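I have wanted to see the inside of the Gurnolico building since I moved to Tremville, and in September they finally opened the doors for an afternoon. I went on my own, told myself I'd stay an hour, and left when they were stacking the chairs!

If you haven't come across them, Gurnolico is a small company on the second floor of an old place out past the Ustbridge turnoff. They work on teaching robots to handle everyday objects, the kind of thing you and I do all day without a thought. Picking up a sock. Getting a lid off a jar. Their project is called Tamiru, and it was the whole reason I went.

The afternoon started with a short talk by Tarun Yadav, one of the engineers. He had slides but mostly ignored them, which I liked. His point was that a robot arm is pretty good at going where you tell it, and the hard part is knowing where to go and how hard to squeeze once you get there. So the Tamiru people collect examples from humans. A person walks around with a gripper in their hand, the same general idea as the one on the end of a robot arm, and does the chore with that. The camera on the tool records all of it, and the robot learns from the recordings later.

I asked how many tries it takes before a robot can do one simple thing. For folding a washcloth they used 315 recordings, and it still gets confused by a dark cloth on a dark table. I found that weirdly comforting, as someone who can't find black socks in a drawer.

Then we split into groups of seven and went to the stations. My favorite was the arm putting cups on a rack. It went slowly, slower than I expected, and on one of its turns it stopped above the rack and just hung there while all of us leaned in. Then down went the cup, and a kid in front of me clapped. The arm missed the next one completely and had to be restarted. Tarun didn't seem bothered. He said they leave the misses in when they show people around, and I wish more demos did that.

The other station was the one where they do the recording, and I could have stayed there all day. The grippers are bulkier than I had pictured (I was thinking barbecue tongs, I guess) and you have to relearn your own hand a little. Your wrist wants to do things the tool can't. I got a turn with a practice one and tried to move a sponge from a tray to a bowl. Two drops, then success, and I was much too proud of it.

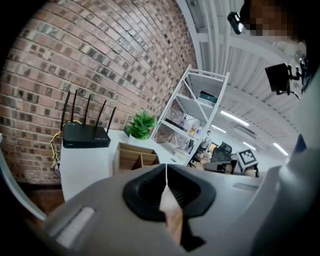 Looking out over the top of one of the hand-held grippers, brick wall and router behind it.

What surprised me most was how ordinary the place feels. I had pictured something sealed and spotless, and it's an office, with a potted plant next to the Wi-Fi and cubbies built into the counter. The black and white pattern printed on the box by the chair is a marker, by the way. Markers like that help a computer work out where a camera is in the room, and once you know what they are you start looking for them.

I also asked about the strange bend in the video, where straight walls curve like the inside of a bowl. Very wide lenses do that. You get more of the room in view, and the software can deal with the curves.

They had room for 50 people and it felt full, so if they run it again, get there early and wear comfortable shoes, as there's a lot of standing. Parking is behind the building and the entrance is up the side stairs. I walked past it twice. I'm already on the mailing list for the next one, and I've been practicing with the salad tongs at home.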